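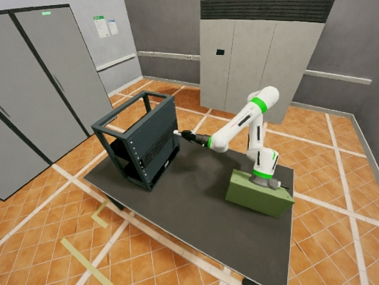
Stop Signing the Release in the First Week

The adjuster calls on Tuesday. You got hit on Saturday. Your neck is stiff, your car is in a tow yard somewhere past the Brisurow exit, and a very pleasant person wants to send you $2,000 to "get this wrapped up." All you do is sign.

Don't.

I have been writing some version of this column for years and I'm going to keep writing it until the early release is dead in this state. It should be. A person three days out from a crash has no idea what is wrong with them. Neither does the doctor, half the time. Discs take weeks to show up on anything. Concussions get called headaches. And the release covers all of it, known and unknown, forever. Read the wording. "Known and unknown." They put it right there.

The usual defense is that adults can make their own deals. Fine. Adults also get a cooling off period on plenty of things they sign at their own front door, and nobody calls that tyranny. An injury claim deserves at least what a vacuum cleaner gets. 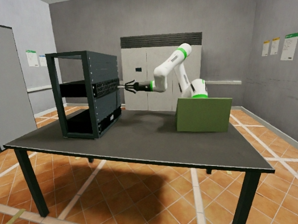 By Perrin
Contributing columnist, Graltport

My proposal is short. No release of a bodily injury claim is binding if it's signed in the first 30 days, unless the person had a lawyer look at it. Pay for the car right away, sure. Pay the tow yard. Keep the body out of it until the body has had time to report in.

Insurers will say this slows everything down. Slows what down? The rental bill and the bumper were never the problem. A quick check for a sprain that is still only a sprain in week five can be written in week five.

They'll also say premiums go up. Maybe a little. But somebody is paying for that surgery now. It's your health plan, or the county, or your sister who let you move into the back bedroom. The cost didn't vanish when you signed. It moved.

A reader in Trurkcombe wrote me after the last column. Hit on a left turn, cashed the check, went back to work at the feed store. Numb hand by November. The bills passed the settlement before Christmas, and every lawyer called gave the same answer, because the release was clean. No fraud, no threats. Just a signature on a kitchen table. Could a judge have tossed it? In some cases, for mutual mistake, or if the adjuster lied about what the paper was. Those are hard fights and most people lose them befor they start.

And yes, I know lawyers would get more business under my rule. I hear this every time. Some would. Plenty of small claims would still close without one, just later, and for a number that has something to do with the injury.

Untill the law changes, here is what I tell people. See a doctor that day or the next. Be polite to the adjuster, give the basics, say you're still being treated. No recorded statement. You generally don't owe one to the other driver's company. Your own company is different, your policy probably says to cooperate, so read it. Photograph the bruises. Keep receipts in one envelope. If a check shows up that you never agreed to, read both sides of it and the letter too before it goes anywhere near the bank. Ask what it settles and get the answer in writing.

Then call your state rep. The insurance bills get heard early in the session, and the room is mostly full of people paid to be there.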